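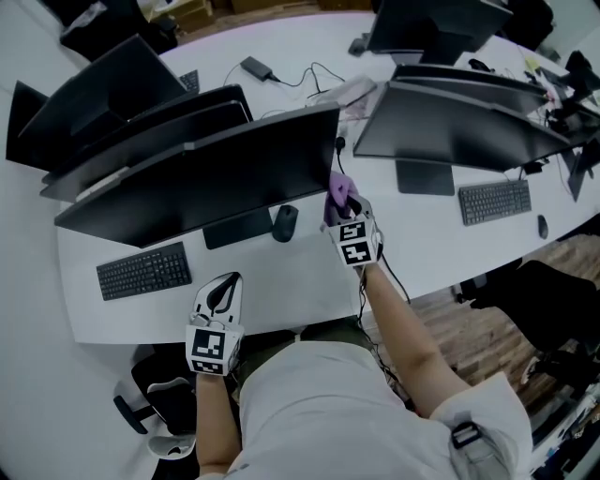

3. Working practice for hand-held gripper sessions

Home | Projects | Robotics | Reports | Contact

3.1 Scope

This section sets out the rules we followed when collecting demonstrations at office desks, and reports how well they were kept. The grippers are held by the operator, so the usual guarding rules for a fixed arm do not apply. The department had no written procedure for them. We took the general risk assessment form from the Hirel laboratory as a starting point and removed the parts dealing with powered axes.

The rules cover the operator, the markers, the cabling and the desk. Data storage is dealt with in section 5.

3.2 Operator

One operator works at a time and stays seated for desk tasks. The chair is adjusted before the grippers are picked up. Any strap worn on the arm must lie flat and must not restrict the elbow. Gloves are optional, but an operator who starts a session with a glove on one hand keeps it on until the session ends, so that the appearance of the hand does not change between recordings.

A session lasts no longer than 40 minutes. The first draft allowed an hour. Murray Gill, who supervised the project, asked for the shorter limit after reading our notes on wrist fatigue.

3.3 Markers

Each gripper carries a cube printed with square black-and-white markers. The position of the gripper is recovered from these faces, and a scratched or lifted face is treated as a fault. The checks are:

- all faces clean and fully stuck down
- cube firm on its mount when pressed with a thumb
- left and right cubes not exchanged
- no sleeve or cable lying across a face

The third check was added in the second week. Two sets of recordings had been made with the cubes exchanged and had to be relabelled by hand.

3.4 Cabling

Cables from the grippers run back along the forearm and down to the floor. They must have enough slack for the operator to reach the far side of the desk without pulling. Cables belonging to the desk equipment may stay where the task needs them. Loops of power cable within reach of the gripper fingers are noted on the session sheet, along with the nearest item of equipment.

3.5 Desk and equipment

Monitors are the main hazard in this type of work. They are top-heavy and move on their stands if pushed at a corner. We set the following limits:

(a) Contact with the edge or bezel is permitted. Pressing on the panel face is not.
(b) A monitor is moved with both grippers or by its base.
(c) The gap between neighbouring screens is at least 400 mm before a large monitor is turned. Where the desk is too crowded for this, the neighbour is moved first.
(d) Plastic bags and other light packaging are recorded on the session sheet if left on the desk.

Rule (c) proved the hardest to keep. On the curved desks at the Rerik site the stands could not be lined up, and the gap had to be measured at the closest point of the two panels. We recommend stating this in the rule itself.

3.6 Compliance

The plan called for 2,000 recordings. At the end of April we had 958 that met every rule. Most of the rejected ones failed on markers, chiefly a sleeve over one face, and a smaller group failed on rule (c). The session sheet was the weak point, as operators tended to fill it in at the end from memory. The Kurtuluş group used a sheet with tick boxes on one side only, and we adopted it for the remaining sessions. We have no comparison of error rates before and after the change.

3.7 Open points

The rules say nothing about left-handed operators. They also assume a fixed lighting level, which was not measured. The Trundatico checklist, referred to in section 2, has a lighting entry that could be copied with little change.

2 comments | 0 shares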